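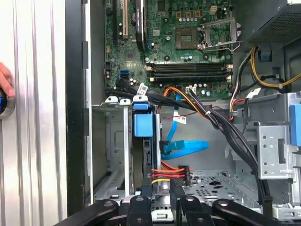
Inside a desktop computer. The square near the top, full of tiny gold pins, is the processor socket.

Home Animals Space How Stuff Works Make It Ask Pyo

What's Inside a Computer?
August
By the Pyo Kids Science Desk

Have you ever wondered what's behind the side panel of a desktop computer? It's like a tiny city in there! There are flat places and tall places, and wires running all over like roads. Let's take a tour.

The biggest thing you'll spot is the motherboard. It's a large flat board, often green, and every other part connects to it in some way. Look closely at one and you'll find thin lines running across it. Those are paths for electricity, and they carry messages from one part to another (super fast, much faster than you can blink).

Next stop is the processor. It's the part that follows instructions, one after another, all day long. When you click on a game, the processor gets to work! It sits in a square socket, and a metal bracket with a lever holds it down. Some sockets are filled with tiny pins, and those pins bend very easily, so people who build computers never touch them with their fingers.

Close to the processor are the memory slots, which are long and skinny. Sticks of memory, called RAM, click into them. RAM is where a computer keeps the things it's busy with right now, kind of like the top of your desk when you're doing homework. Turn the computer off and the desk gets cleared!

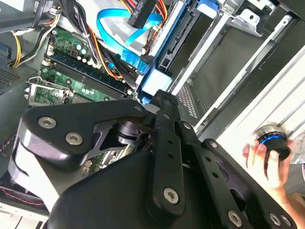 So what are all those wires for? Lots of them carry power. They start at the power supply, a metal box with holes in it so air can move through, and they spread out to all the parts that need electricity. You'll often see yellow, red, orange and black ones. The colors help people tell which wire does what. Other cables carry information instead, like the ones called SATA cables that join the motherboard to the drives. Drives are where your photos and stories and saved games live, even when the computer is off.

And now for our favorite part: the battery! Yes, a computer that plugs into the wall has a battery too. It's round and silver and looks just like a coin. It keeps the clock ticking while the computer is unplugged. That's how the computer knows what time it is when you come back from vacation.
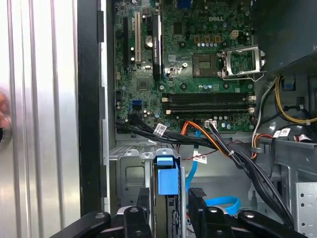
Can you find the round silver battery? It's between two of the long slots. The maker's name, DELL, is printed on the board.

Want to see one for yourself? The Malen Discovery Center in Fodham has a take-apart table every Saturday, and it has saved around 400 old computer parts for kids to look at and hold. Don't open a computer at home without a grown-up, and NEVER open the power supply box. It can store electricity even after it's unplugged.

New words
Motherboard: the main board that joins the parts together
Processor: the part that follows instructions
RAM: memory for things the computer is using now
Socket: a place where a part fits in

More from How Stuff Works
How Does a Zipper Zip?
The 3,000 Bees Next Door
Why Do Magnets Stick?
Riding the Vestska Cable Car
Ask Pyo: Where Does Email Go?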